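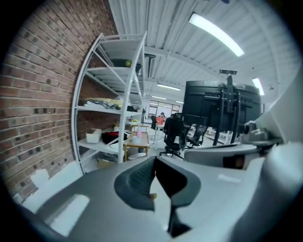
14 Mar 2018, Stulix gripper, club notebook

Carter P. on the laptop, me on hardware. Started late, Atemen server down again, had to log to a local file.

Finger pads first. Swapped in the softer set. Cycle test, 35 open/close, no slip on the screw. Then went for the long run, wanted 1000, stopped at 547 when the readout began to jump. Loose connector at the encoder, same one as last week. Reseated, taped. Needs a real strain releif before Whitcombe, tape wont last the bus ride.

Grip force reads 29 on the uncalibrated scale, was over that in October with the hard pads. Not comparable probably, diffrent load cell.

To do
- crimp new connector, longer tail
- print two spare pads, same file, dont scale it
- Carter: pull the dead zone out of the config, the close command lags
- ask Plorkitbridge team which ball size they practice with
- finish the 1000, start count from zero

Log is in the shared folder under stulix_cycle, second file, ignore the first.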